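Kusteo product question log: README

What this is

A set of 631 questions that shoppers asked on product pages in the Kusteo web store, with the answers other shoppers or store staff gave. Most are about phone accessories and small household goods. The release goes with the notes Ama Fiadzo wrote on how often store answers are of any use. My own view is that they are of less use than the store thinks, and you should read the rest with that in mind.

Last changed: 2018-03-06

What is in each record

Each record has the question, the answer that the store marked as best, up to 7 other answers, the product type, and a label for whether the answer deals with the question. Product names were swapped for short codes. User names were dropped. Where people signed their answers anyway, we took the name out by hand, and I would not swear that we caught every one.

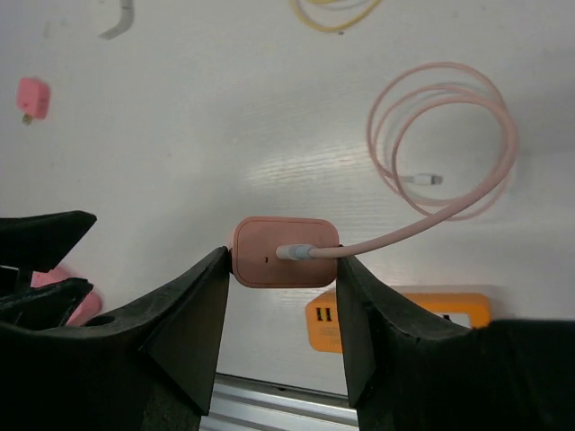 The "best answer" mark needs a warning. The store gives it to whichever answer got the most thumbs up, and on most pages that means one or two clicks. An answer posted first has the longest time to collect them. People have used marks like this as a stand-in for quality in the past, and I don't see what that is based on. Use our label if you need one, and use it with care.

How the labels were made

Babita Bhatt and I labeled every record apart from each other, then sat down over the ones where we differed. The choices were "answers it", "answers part of it" and "does not answer it". We did not check whether an answer was true. "Yes, it fits" counts as answering a question about fit even if the thing does not fit at all. I would have liked to check, but we would have had to buy a great many cables.

We had different habits. Babita was kinder to short answers and I was harder on long ones, mostly the kind that start with the person's whole history with the product and never get back to the question. After the talk we still disagreed on 27 records. Those carry both labels and no final one. Please don't settle them by tossing a coin in your loading script. 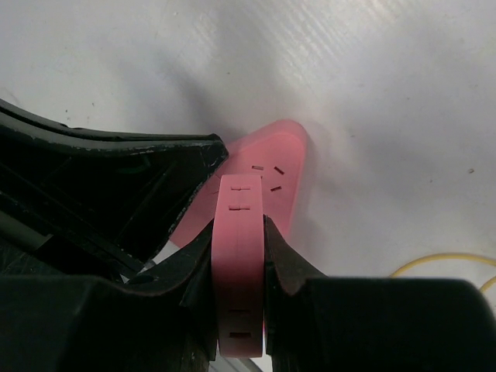

Babita objects to that last part. Her point is that a tool that can't take two labels will simply drop those records, so the hard cases vanish and the scores look better than they should. She would have picked one and noted the doubt in a separate field. I think a made-up final label does more harm, but the field "leaning" is there now for people who side with her.

Known problems

The Skikness pages are odd. Nearly all of their answers came in during one short stretch, they are all cheerful, and several share whole sentences. We kept them because we can't prove anything, and marked them with the flag "same_text".

Some questions are not questions. "Came in a crushed box" is a complaint with a question mark at the end. We labeled these "does not answer it" whatever came after, and I am no longer sure that was right.

Spelling is left as it was. Dates are cut down to the month, and for April the store's export seems to have lost part of its answers — the counts drop and then pick up again with no sign of why. Don't draw a trend line through it.

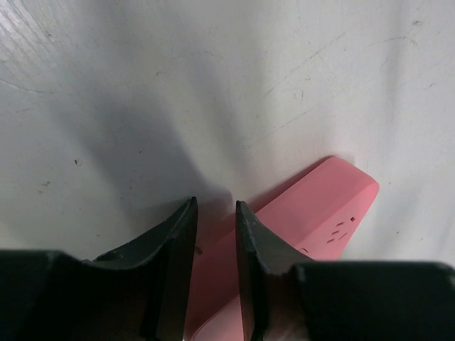 Questions from the Sung section were run through the store's own translation tool before we got them. The originals were not in the export. Some read well and some are close to nonsense, and a person labeling them is partly labeling the tool. If your work depends on wording, leave the section out.

What people have claimed with it

An early copy went to Prikton, who reported that their answer ranker did far better than picking the longest answer. It may well have. But the longest answer is a poor thing to beat, and their test split had pages in common with the training split. The split files in this release keep every page on one side only. I would like to see the same test run again on those.

Please don't use the log to say what shoppers want in general. It shows what people typed into one store's box, under one store's rules, after the staff had removed whatever they felt like removing. We asked for the rules on removal and got a link to the help page.

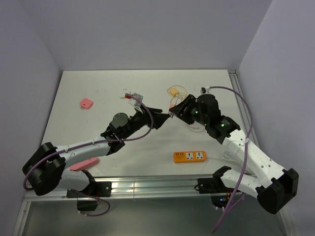
Two robotic arms over a white tabletop.

Files

questions.csv: one line per question
answers.csv: one line per answer, linked by question_id
labels.csv: both labels, the final label if there is one, and "leaning"
splits: 2 text files, train and test

Fixes

Send corrections with the question_id and the line as you think it should read. Reports that a label "feels wrong" are welcome too, but say which label you would give.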